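Fenik Rekar bottom-and-top belt case sealer - stock update and notes

27th September
By the Grasso sales desk
1,842 views | 6 shares | 3 comments

Rekar is back in stock. Two on the floor, more on the boat, landing October if the port behaves. Same machine as last year with a different tape head, so if you've read the old page skip down to the Enum head bit.

For anyone new. The Rekar is a semi-automatic case sealer. You fold the top flaps, push the carton in, side belts grab it and run it through, tape goes on top and bottom together. Comes out the other end sealed. No air needed. Plugs into an ordinary power point, no electrician unless your shed has none where you want it.

Manual size adjustment. Two cranks, one for width and one for height, both on the operator side now (the older ones had the width crank round the back and we heard about it). Set it for the carton, lock it, run the batch. If you're swapping sizes every few minutes all day this is the wrong machine, ring us about the random-size model. If you run a batch of one size then a batch of another it's fine, changeover takes less time than finding the tape.

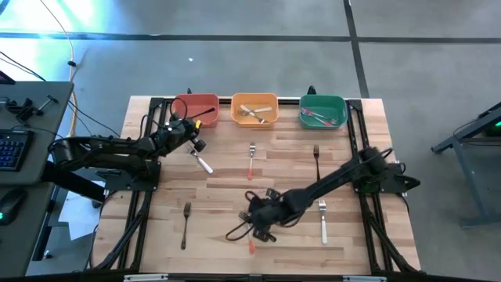
Red, yellow-orange and green bins along the back of the bench.

What's in the crate

- Rekar main body, mild steel, powder coated grey
- Top and bottom Enum tape heads, fitted
- Short infeed roller and short outfeed roller
- Four legs, height adjustable, with lockable castors
- Spare blade set and a spare spring set
- Tool roll with the hex keys you need
- Manual, printed. Wiring diagram is in the back pocket

Not in the crate: tape. People ask. We do sell it, add a box to the order and it travels on the same pallet.

Also not in the crate: the long packing table with rollers that's in the brochure. Seperate item, made to length, allow extra time.

The Enum head

Main change this year. The head lifts straight out, no tools, so you can load tape at a bench where you can see what you're doing. Old head you were reaching in over the belts. Blade guard now springs back over the blade when the head is out. Keep your fingers clear anyway, it's a blade.

Tension is a knurled nut on the tape drum. Turn it until the roll stops spinning on when you let go of the tape, then leave it alone. Most of the service calls we get on new machines are the tension nut wound right down, tape stretches, then shrinks back on the carton and lifts at the ends. Loosen it first, then ring.

Tab length is set by moving the stop bracket - two positions, short and long. Leave it on long for recycled board. Short is fine for clean new cartons and saves a bit of tape over a year.

The Enum heads do not fit the older Rekar frames without the adaptor plates. Plates are in stock, order two, top and bottom are handed. Bolts come with them.

Tape it will take

Hot melt or acrylic polypropylene, both run well. Water-activated paper tape, no, different machine altogether. Pressure-sensitive paper tape yes but send us a roll first, some of the cheaper ones tear on the wipe-down roller and we'd rather find out here than have you find out in the middle of a dispatch run. Cold rooms: use acrylic. Machine itself doesn't mind a cool room but condensation on the switch box isn't covered.

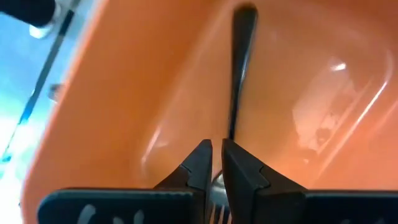

Fork in the orange bin.

Cartons

Regular slotted cartons, single or double wall. Glued ends should be square. Bowed cartons will go through but the tape wanders off the centre join, so if your supplier's been storing them on their edge, have a word. Overfilled cartons are the other one. If the flaps won't meet by hand the machine is not going to fix it, it'll just crush the corner.

Very light cartons sometimes skate on the bottom rollers. There's a hold-down kit for this, sprung wheels on an arm, bolts to the top head mast. Ask for it when you order, we'll fit it before it leaves.

Safety stuff

Mushroom stop button on top of the mast and another at the infeed. Guards over both drive pulleys. Isolator lockable in the off position. Do your own risk assessment for your site, we can send the maker's one as a starting point but it isn't a substitute.

Delivery and set up

Goes on a pallet, strapped, needs a forklift or tail lift. Tell us if you've only got a pallet jack and we'll book a tail lift truck, small extra charge. Metro set up visit is included in the price, one of our techs unpacks it, levels it, runs your cartons. Have some made up ready please, and have something in them. Regional visits quoted on distance. Plenty of regional customers do it themselves over the phone and it's no drama.

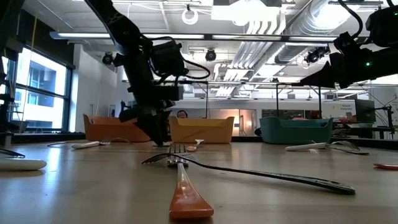 Warranty is parts and labour on the body and motors, parts only on the heads. Blades, belts, springs and rollers are wear items. Belts last well if you keep them clean - wipe with a damp rag, no solvents, solvent makes them glaze and then they slip and you'll think the motor is going. We carry all the wear parts on the shelf here, same day dispatch if you get us before lunch.

Service kit is 3 blades, 2 belts, 6 springs. Buy it with the machine and stick it in a drawer.

Trade-ins considered on older Rekar units in working order. Photo of the plate and a short video of it running, email is fine. We don't take other makes, no room.

Prices not on the page becuase the exchange rate keeps moving. Ask for a quote, held for the month. Hire units are all out at the moment, waitlist is open and it's moving faster than last year's. Demo machine is set up in the showroom, bring your own cartons, ring first so someone's free.

Comments (3)

packshed_north
We've got the older one with the width crank round the back. Any chance of retrofitting the new crank position or is it a whole new frame?

Grasso sales desk
New frame sorry. The linkage runs the other way. Happy to look at a trade-in if yours is in working order.

jam and chutney
Got ours last month and can confirm re the tension nut. Spent a whole morning swearing at lifting tape, backed the nut off and it's been good since. Wish the castors were a bit bigger, our floor is old concrete and it doesn't roll so much as get dragged. Would still buy again, wrists are thanking me. Does the hold-down kit fit after the fact or does it have to come back to you?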